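**Cindeck opens up its gripper care routine for the Jadon folding cell**

Sep 20, 2025 — I run the cell at Cindeck, which means I'm the one with the hex keys, and I was asked to write this announcement myself so that it would sound like somebody who does the work. So here goes! As of today we're publishing the whole setup and care routine for Jadon, our cloth handling cell, free for anyone who wants it. You get the checklists, the wear log template, the startup program notes and a page of mistakes (mostly mine).

If you haven't met Jadon, it's one arm, one gripper with metal fingers and one wrist camera, working over a big white table. Its job is to pick up clothing by a small bit of fabric. We've been running it since January and I've had that gripper apart more times than I'd like to admit — for lint, for a pin that crept out, for a fingertip that I put back on a hair crooked and then spent a whole afternoon blaming the software for.

Cloth is hard on a gripper in a sneaky way. A box is either in the fingers or it isn't. A shirt will let you grab it a little bit wrong, and then a little bit more wrong, and your numbers slide for a week before you go looking. Our pick rate had dropped to 76 percent before I finally stopped tuning the grip force and went after the linkage. After a proper clean and realignment we were back at 86 percent, same program, same shirts. That was the week I started writing things down.

The routine has 16 steps. Most of them are quick, and the daily part takes me about 5 minutes with coffee in the other hand (put the coffee down for the pin check, please). It goes something like this:

- Power down the arm and lock it out before your hands go anywhere near the fingers.
- Wipe the linkages and fingertips with a dry lint-free cloth. Get into the knuckles, where fibers wind themselves around the pins.
- Look at every pin head from the side. They should all sit at the height you noted at setup. If one is standing proud, stop and reseat it.
- Close the fingers slowly on a paper strip and tug. It should resist evenly whichever way you pull.
- Wipe the camera window last, with a clean cloth, and check the view against your saved reference.
- Run the pinch test on a scrap of thin fabric, then on a real garment.
- Write it down. Even if it was fine. Especially if you were in a hurry.

The last few steps are the weekly ones, and they cover bolt torque, cable strain at the wrist and re-teaching the table height. Table height matters more than I expected. We moved our table a tiny bit to sweep behind it and the fingers started coming down on the surface instead of just over it, and you can hear that from across the room.

A word about the wrist camera, too. We teach all our approach positions from that view, so the gripper always has to sit in the same spot at the bottom of the picture. If you pull the mount for cleaning and put it back slightly rotated, everything you taught is slightly rotated with it. I now scribe a line across the mount and the wrist before I loosen a thing.

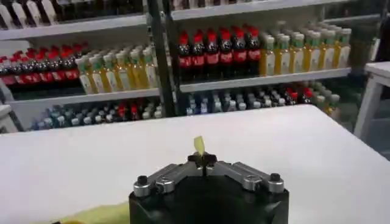
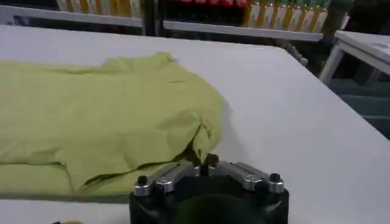 Jadon's wrist view, with the metal fingers over the white table in both.

Tehrani, the shop that tried our draft on its own cloth cell over the summer, wrote back that the pin check should move ahead of the wipe-down, on the grounds that a cloth can nudge a loose pin back into place and hide the problem until the next shift. They also wanted the paper strip test done twice, once with the wrist level and once tilted, and they asked us to please print the torque page in bigger type.

All fair! I'd been wiping first out of pure habit. The pin check now comes right after lockout in the released version (my quick list up there still has the old order, the one I grew up with), the strip test is done twice, and the type is bigger. The tilted test has already earned its keep on our side, where it showed up some slack in one linkage that I'd have sworn was tight.

What's in the download:

- the full checklist, one page daily and one page weekly
- a blank wear log, plus ours with all the embarrassing entries left in
- setup notes for camera mount, table height and finger alignment
- a parts list, with the spares I'd keep in the drawer (pins, fingertips, more pins)

The files were put together in Flekoder, our in-house maintenance log tool, but you don't need it to use them. They come as plain text and as printable sheets. Take them, change them, tape them to the side of your cabinet.

We'll update the set whenever something breaks in a new way — so, regularly. If you run a cloth cell and you've found a better way to keep fibers out of the knuckles, write to the Cindeck cell team through the contact page. I read those myself, usually while I'm waiting for the arm to home.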